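The Path by the Water, Virham
Gallery and notes by Aileen Tan
September 15, 2020

I moved to Virham for my work, and in the first months I knew only the way from my apartment to the office and the way from the office to the supermarket. A colleague told me that I should walk along the water. I went one evening in May, without a map and in the wrong shoes, and since then I go almost every day. This page is for the path. I hope it is useful also for people who are new in the town and who look for a place to walk that does not need a car.

I am not a professional photographer and I don't speak of light and lenses. What I like is ordinary things which somebody designed and somebody must repair: the surface, the curb, the fence, the lamps. In a park people look at the flowers. On a path they mostly look at their phones, and I was the same.

Start at Bultov Bridge

The bus stops on the town side of the bridge. You go down the steps, or you take the ramp if you have a bicycle or a stroller. The ramp is longer but it is not steep, and I take it also when I have nothing with me, as my left knee does not like the steps. From the bottom of the ramp to the old pump house, where I turn back, I walk 70 minutes in both directions together. My neighbor does it faster, but she does not stop to look at anything.

There is a café called Rey next to the bridge. They have good lentil soup and bad coffee. In the summer you can sit outside until late, and you hear the rowing club calling to each other.

The first stretch

The beginning is narrow and the people are many. Bicycles should go slowly there, and most of them do. The ground is old asphalt with many repairs, one on top of the other, and when it rains the puddles are always in the same places. I know them now very well. If you come after a rainy night, keep to the side of the wall until you pass the boat sheds.

The boat sheds belong to a company with the name Flelledano. They repair small boats, and they paint outdoors when the weather is dry, so it can smell strongly. The men who work there say good morning to everyone. For me it was the first place in the town where strangers said good morning, and I remember it with thanks.

The surface

After the boat sheds the old asphalt stops and the colored surface begins. In my language we have one word for this color and in English I need two, reddish and purple. A friend says it is the color of a brick that stayed too long in the wine. In bright sun it looks more like dust. I like it best under a pale sky, because then there is nothing more colorful near it.

It is pleasant under the feet. I walked on it with thin soles and with thick soles, and I also watched the children with their scooters, who are the real experts. They make almost no noise on it. On the old part you hear them long before they come.

It is not perfect, of course. There are darker patches and some small cracks. I think a path without any crack is a path where no one goes.

The fence

I have a weakness for the wooden fence. It is gray and weathered, and it stands between the path and the water for a long distance. Some posts are taller than the others, I could not find out why. An old man told me that boats were tied to them. Another old man told me that this is nonsense. Both of them have lived here all their life, so I leave the question open.

When the water is calm you see the rails a second time in it, dark and upside down. With wind you see only gray. Please do not sit on the top rail, even if it looks strong. I have seen it done and I was nervous for the whole time.

The lamps

The lamps have slender poles and round heads. They are much taller than I thought before I stood next to one and looked up. They stand in the grass behind the curb, so the path stays free for walking, and I find this very well planned. In the town center the poles stand in the middle of the sidewalk and one must dance around them.

In winter they come on before I finish work, and I walk home from one light to the next one. I was a little afraid the first time, being alone beside dark water. Then I met two women with a very fat dog, and after them a runner, and after him a father who was teaching his daughter to ride a bicycle in the dark with a lamp on her helmet. It is a busy place for a lonely one.

The trees

Further on, the trees begin to keep you company. They are not all of the same kind and not of the same age. I am slowly learning the names, but I will not write them until I am sure, as last year I told everybody about an alder which was then not an alder.

What I can say is that they have different calendars. One of them is green when the next one is still thinking about it. In the autumn it is the opposite, and the leaves lie on the path under one tree only. A small machine comes early in the morning and takes them away, and if you want to hear your feet in the leaves you must be earlier than the machine. 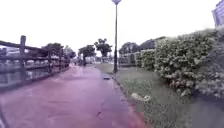

I also go there when I have a decision to make. I took my present job after two walks, and I refused another apartment after half of one. There is something in a long straight path that helps. You do not need to choose where to turn, so the head is free for the other questions.

On Saturdays, or any day with good weather, there are families and it becomes slow. Then I go only a part of the way and sit in the grass with a book. The strip of grass is not wide, but it is enough for one person who keeps her feet to herself.

The end, for me

The path continues after the pump house, to the next village and then I believe much further. I have never followed it. I always say that I will do it when my sister visits, and when she visits we sit at Rey and talk until it is dark.

Practical notes

There is drinking water at the bridge and none after it, so fill your bottle before you start. The restroom at the bridge is locked in the evening at 10.

Dogs are allowed on a leash. Bicycles are allowed on the whole length.

If a lamp is not working, you can tell the town office, and it helps when you say near which place it stands. I wrote to them once and it was repaired in the same week.

If you know something about the tall posts of the fence, please write to me through the contact page. I will be glad for a third opinion.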